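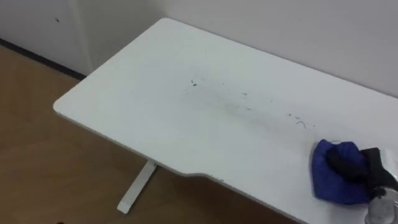
Loose dirt and a gray smear on a matte white desk top, with a blue cloth at the right.

Cleaning a matte white desk top
Yasaman Talebi, updated 6/1/23

Matte white finishes show graphite, crumbs and ink more than gloss does. Treat dry debris and marker separately. Wiping grit with a damp cloth drags it into a gray haze.

You need
2 soft cloths, one dry and one damp
Dish soap
Isopropyl alcohol for marker

Dry debris
1. Clear the surface.
2. Fold the dry cloth into a pad. Start at the wall and pull toward the front edge in straight, overlapping passes.
3. Lift hairs and fibers with a corner of the cloth. Do not rub them.
4. Shake out the cloth and refold to a clean face.
5. Wipe any remaining haze with the damp cloth and one drop of soap, then dry.

Run the cloth along the edge band last. Dirt collects where the band meets the top.

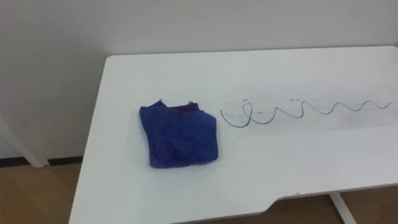 Dark blue marker line on white, surrounded by faint gray smudging. Cloth at left.

Marker
1. Test the alcohol on the underside of the top. Stop if the finish dulls.
2. Dampen a clean part of the cloth. Do not pour onto the desk.
3. Work from the end of the line inward, in short strokes. Turn the cloth when it picks up color.
4. Leave for 4 minutes, then check from a low angle for streaks.
5. Rinse with plain water and dry.

If a shadow remains, repeat steps 2 to 5 once. Avoid melamine sponges, which can polish a matte finish into shiny patches.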